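Who Should Teach the Household Robot?

A position essay from the Marciniak Centre for Work and Technology, Latden

Public discussion of household robots is mostly concerned with the machines: what they cost, how they look, and whether they will fall down the stairs. Far less is said about the people who show them what to do. The Centre takes the view that this teaching is skilled work, that the way in which it is done will shape the machines for many years, and that those who fund it have given it too little thought.

There are at present two common ways of showing a robot a manual task. In the first, an operator controls a robot from a distance, by means of a headset, a pair of levers or a smaller copy of the robot's own arms. The machine carries out the task and a record is made of every movement. In the second, the robot is absent. The demonstrator holds a gripper in each hand, of the same general kind that the robot will later use, and does the job directly. Cameras and sensors on the grippers record what was done.

Both methods have serious defenders, and the Centre has friends in each camp. Our own position, reached in the course of the Cendell project, is that teaching by hand should be the ordinary method for household tasks and that remote control should be kept for the cases which need it. We set out the grounds for that position below, together with certain conditions that we regard as binding on anyone who adopts it.

The case from the home itself

A laboratory kitchen is a tidy place. Its drawers close and its cloths are folded, and objects are laid out on a plain surface at a sensible distance from one another. Even a well-meaning research team finds it hard to produce real disorder on purpose. When asked to make a mess, most people will arrange one.

A home needs no such effort. Parcels are half unpacked, the good tablecloth is down, and the thing that is wanted lies underneath something soft. Removing a limp piece of dark fabric from a cardboard box, with bubble wrap and other cloth lying about it, is a small errand for a person and a demanding one for a machine. The fabric has no fixed shape and hides its own edges. The gripper must close on enough of it to lift, without taking hold of whatever lies beneath.

A pair of hand-held grippers can be carried into such a room in a bag. A robot with two arms, its stand, its power supply and its operator's desk cannot, or at least not without the furniture being moved, and once the furniture has been moved the room is no longer the one the household lives in. We hold this to be the strongest single argument for teaching by hand.

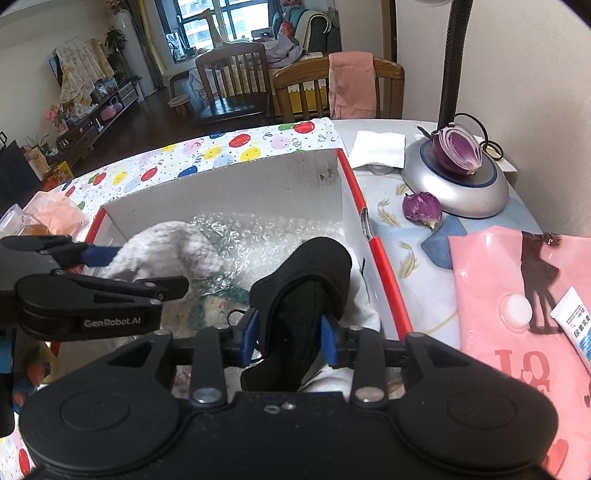 The case from the hand

There is a second argument, which concerns touch. A person holding a gripper feels a good deal through it. Resistance travels up the fingers of the tool and into the wrist. When a bag begins to slip, the demonstrator tightens, often before being aware of any decision to do so. When a lid catches, the angle is altered. These corrections are the substance of manual skill, and they are what a learning machine most needs to be given.

Remote control, as it is commonly practised, removes much of this. The operator watches a screen or looks across the room, and judges by eye whether the grip is firm. Some systems return a sense of force to the hand, and the better ones do it well, but they are costly and they are not what most teams can afford. The usual result is a cautious style of movement, with long pauses before contact. A robot that learns from such records learns the pauses too.

At Wovness, the training workshop where the Cendell demonstrations were prepared, we asked demonstrators to give both kinds of lesson. They were nearly unanimous in finding the hand-held tools less tiring to think about, although several found them more tiring to hold. One wrote in her session notes that by remote control she felt she was "asking for the cup to be picked up", while with the grippers she was picking it up. We think the distinction a sound one.

The case against, fairly stated

It would be wrong to present the matter as settled. Three objections deserve an answer.

The first is that a human arm can go where a robot arm cannot. A demonstrator leans over the table, turns the wrist past any angle a motor would allow, and steps to one side without noticing. The record may then show a task done in a way the robot could never repeat. This is true. It can be eased by training the demonstrator to work within certain limits and by discarding records that fall outside them, but both measures cost time. Remote control does not have the difficulty, since whatever the robot did under control it can by definition do.

The second is that the robot is never tested while the lesson is being given. A team may collect records for weeks and learn only at the end that they are of poor use. In our own case, 57 hours of early recordings were set aside on account of a fault in the way the grippers' positions had been tracked. Had a robot been in the room, the fault would have shown itself in an afternoon. We accept the criticism, and now recommend that a trial on a real machine be made after the first 100 demonstrations of any new task, before more are gathered.

The third objection is that certain tasks should not be taught in homes at all. Work with blades, hot oil or strong cleaning fluids falls into this class, as does anything that involves lifting a person. For these, an operator at a safe distance is plainly the better arrangement, and we should oppose any attempt to save money by doing otherwise.

Small goods and thin packets

Much of the argument becomes clearer when one considers the ordinary contents of a table. A glossy snack packet is light, it bends, and its surface changes shape under the pads that hold it. If the pads press too softly the packet may slide away; if they press too hard the contents may be crushed. No written rule gives the correct pressure for every packet in the cupboard. A person who has opened a great many of them has the answer in the fingers, and can give it by doing the thing.

It is also the case that tasks of this sort often call for two hands, one to steady and one to act, and that the second hand must approach without knocking what the first has already secured. People manage this without instruction. Describing it in words is laborious, and directing it through a screen is more laborious still, for the operator has to judge depth between two moving tools. A demonstrator with a gripper in either hand judges it as people always have, by looking at the table.

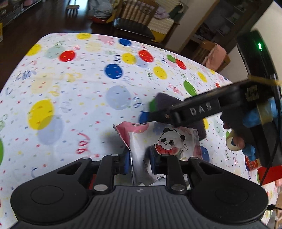 One gripper holds a panda snack packet between its finger pads while a second reaches across the table.

We would therefore urge that small, soft and flimsy goods be given a larger share of the teaching than they now receive. Blocks and mugs are popular in published work for the good reason that they are easy to compare from one study to another. They make up a modest part of what a person handles at home in the course of a day.

Conditions we regard as binding

Support for teaching by hand should not be taken as support for every way of organising it. The method is cheap to begin and can be spread quickly across a great many households, and work with those features has a poor history as regards pay and supervision. The Centre asks that the following be observed.

Demonstrators should be paid for preparation and rest as well as for recorded time. The grippers have weight, and the same short movement repeated through a morning will tell on the wrist and thumb. Payment by the completed recording encourages haste, and it should be avoided.

The household should be asked for consent by every adult who lives in it, and should be free to withdraw a recording afterwards. A camera fixed to a gripper looks at the object in hand, but it also takes in the chairs, the washing and the view from the window. People who agree to have a task recorded have not, by that alone, agreed to have their sitting room kept on file for good.

Failed attempts should be kept and marked as such. There is a strong temptation to hand over only the clean lessons, particularly where payment depends upon them. A dropped packet followed by a sensible recovery may be worth more to the machine than a faultless lift, and a collection without any drops gives a false account of the work.

Lastly, demonstrators should be told what became of their lessons. At Wovness this was arranged late, and it ought to have been arranged from the start. Those who later visited the Latden trials and saw a robot attempt their own tasks came back with corrections that our engineers had not thought of, chiefly concerning where to take hold of cloth. Their notes have been added to the instructions for new demonstrators, and the next round of Cendell teaching, which begins in December, will be planned with several of them at the table.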